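Print this post | E-mail this post
Filed under: Around the House, Walls & Floors
Last updated in July

In praise of kitchen wallpaper

I have been papering the back hall for most of this month and I'm so happy I could sing. My knees hurt, there is paste in my hair and on one of the light switches, and the cat has been banned from the whole downstairs. But there are leaves on the walls now! Big floppy green ones with a little brown bird every so often, and each time I come in from the garage with the groceries I stop and look at them like a tourist.

So this is going to be a long post about wallpaper. You've been warned, and if you're here for the tomato update, the tomatoes are fine.

I grew up in a house with paper in every room, including the inside of the linen closet. My grandmother picked most of it. The dining room had silver stripes you could feel with your fingernail, the bathroom had seahorses, and the kitchen had a pattern of copper pans and onions that I can still draw from memory. I learned to count on those onions. When I was sick I would be set up on the bench by the kitchen window, and I'd lie there finding faces in the pans. I found a very good one of a man with a mustache, and then I found him again two feet over, and again after that, and that was how I discovered what a repeat was.

Then everyone painted everything white, my parents included. I did it too, in my first three apartments, and I thought it looked terribly grown up.

What brought me back was Yilma, the little decorating shop in Fedovton, next to the shoe repair. I'd gone in for sandpaper. Kedir Bogale, who owns the place, had a sample book open on the counter and he was turning the pages for another customer so slowly and with so much pleasure that I just stood behind her and watched. The pages are huge, you know, and they make that wonderful heavy flop when they go over. I went home with my sandpaper and 19 samples. He lends them out if you promise to bring them back flat.

I taped all of them up in the kitchen and lived with them for seven weeks. I really recommend this! A pattern that looks sweet in a book can be awful at six in the morning, and one that seems too loud can calm right down once there's a shelf and a toaster in front of it. My husband voted for a gray trellis, which lasted two days. I had a long romance with some lemons. In the end we went with a Seveck paper, blue jugs on cream, and the jugs have been up for years now and I haven't gotten tired of them for a minute.

I think kitchens are the best place for a silly pattern. You're standing up, you're busy, you only ever look at the wall in short bursts while the water comes to a boil. A bedroom paper has to be something you can lie awake with. A kitchen paper just has to be good company, and I love that there's a whole family of designs that are simply pictures of kitchen things: jugs, spoons, pears, egg cups, and of course tea things, which must be the biggest branch of the family. I could happily look at tea papers all day. Pink ones especially, on a cool background. They ought to be too much and they never are.
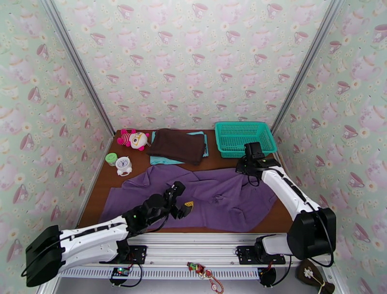
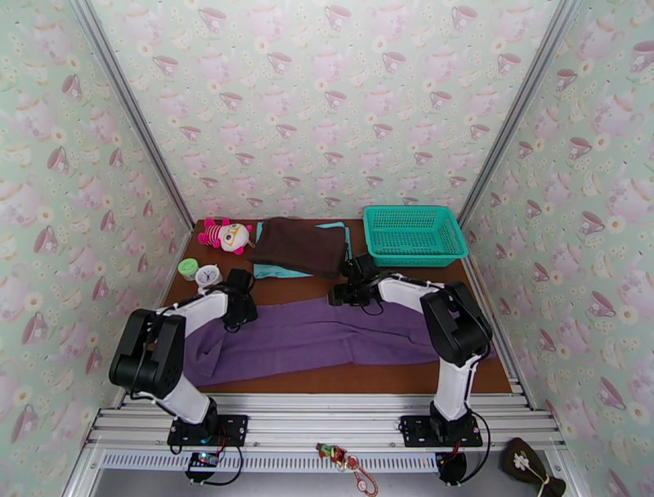

Pale mint green, with teapots and teacups in pink.

Okay, now for the practical part, because my sister has asked me three times.

Measure your wall, and then measure the repeat, which is printed on the label. The repeat is how far you go down the roll before the pattern starts over. If it's a big one you're going to waste a fair bit at the top of each strip getting the motifs to line up, and you need to buy for that. I didn't, the first time. I ran out behind the refrigerator, and there is still a piece of wall back there with half a jug on it that was cut from scraps in what I can only describe as a mosaic.

Check that every roll has the same batch number. My hall paper is batch 319, and I wrote it in pencil on the wall before I covered it up, along with my initials. My grandmother always did that. When my parents stripped the dining room they found hers, and the date, and a shopping list.

Don't start in a corner and trust it. Corners lie. Hang a plumb line (a string with a heavy nut tied to it works great) and draw a pencil line for your first strip to follow. My house was built by someone with a very relaxed attitude toward straightness, and by the time I'd gone all the way around the hall the last strip met the first one a good half inch off. I put that over the door to the basement, where only a tall person with a grudge would ever find it.

About paste. For the kitchen I used the old kind you mix in a bucket, and I enjoyed it enormously, but it was like icing a cake the size of a car. This time I tried Pliteo, which comes ready mixed in a tub and goes straight on the wall with a roller. I was a bit snobby about it at first. I take it all back! You roll it on, you bring the dry paper to the wall, and you can slide the strip for a good while before it grabs. I did seven strips in one afternoon, by myself, with the radio on, and only swore at the one around the thermostat.

Other things I like having with me:

A wide soft brush for smoothing. The plastic smoothers are okay but the brush feels nicer and it gets into the corners.

More knife blades than seems sensible. Wet paper tears the second a blade goes dull, and you'll always think you can get one more cut out of it.

A damp sponge and a bucket of clean water, changed often. Paste on the front of the paper dries shiny and you'll see it every evening when the lamp is on.

An apron with a deep pocket. I keep the knife, the pencil and a cookie in there.

If you rent, or if you're nervous, do the back of a bookcase. Or line some drawers! I had most of a roll of the jugs left over and it went into the silverware drawer, the lid of my sewing box and the inside of a suitcase. A friend down the street papered the stair risers, each one with a different leftover, and it's the prettiest thing in the house. She's had people ask to use the bathroom just so they could walk up.

I get asked whether I worry about it going out of style, and I don't know how to answer. My grandmother's onions were out of style the entire time I knew them. I'd give a lot for a roll of them now. I've searched every auction site I can think of, and the closest I've come was a set of shelf liners with turnips, which I bought anyway. If anyone reading this has an attic with a roll of copper pans and onions in it, red onions, sort of a mustard background, the pans hanging from hooks, please, please write to me. I'll pay the postage and I'll send you jam.

Next up is the ceiling in the downstairs bathroom. Yes, the ceiling. Kedir says I'll need a second pair of hands and a plank between two ladders, and he has a star pattern put aside for me under the counter. I'm picking it up as soon as I've taken the leaf samples back. I've kept them flat under the atlas, all but one, which the cat got.

Posted in: Around the House, Walls & Floors
Print this post | E-mail this post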